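1/ Writing up the result we presented at group meeting in September, for the people who asked. Short version: for picking up soft things from a wrist view, training the grasp policy on re-labeled failures helped more than adding new successful demos. Details below.

2/ The task is cloth and soft goods: pouches, cushion covers, dish towels. The gripper has two fingers. The policy picks where to close and at what angle. It sees only the wrist camera, no overhead view and no depth.

3/ Starting point was 1023 teleoperated grasps, most of them collected by Rasa Siliņa and Omid Golestani. The policy trained on those did fine on stiff objects and poorly on anything that folds. It liked to close on one outer layer, lift, and let the rest slide out.

4/ The usual fix is more good demos. We did that first. Pejman collected a second batch with the same objects. It moved the success rate a little on towels and did nothing we could measure on anything with a zipper.

5/ So Touran Najafi tried the other thing. Take the failed rollouts, find the last point before the item was lost, and have a person mark where the fingers should have closed. No new robot time. One person can label a session in an afternoon.

6/ Labeling rules, because this was most of the work:
- mark two contact points, one per finger
- if there are several layers, the points go on the outside of the stack
- if you can't tell how many layers there are, skip it
The third rule threw out more data than we wanted. We kept it anyway.

7/ Test set: 19 items held out of training, 4 attempts each, item dropped in by hand from the same height every time. A grasp counts if the item is still held after the arm moves to the bin and waits.

8/ The re-labeled policy beat the extra-demo policy on 13 of the 19. Most of the gain is on pouches and covers. On thin towels the two are about even, and on one very slippery lining fabric both are bad.

9/ Wrist view with one of the printed items in the gripper. Busy prints worried us going in. Pouran Golestani expected the policy to chase the pattern and ignore the seams. We didn't see a clear effect either way, but the set is too small to rule it out.

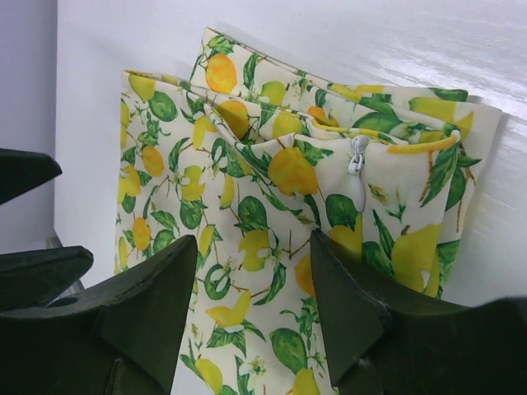

Lemon-print fabric between the fingers, with the zipper pull near the middle of the view.

10/ Known problems. One gripper, one lab, one lighting setup. Two people did all the labels and we haven't checked how well they agree. The Todside rig has different fingers and we haven't run it there yet.

11/ Next is the agreement check, then the same test on Todside. Labeling tool goes up once Pejman cleans out the hard-coded paths. Questions about the layer rule go to Touran, who wrote it.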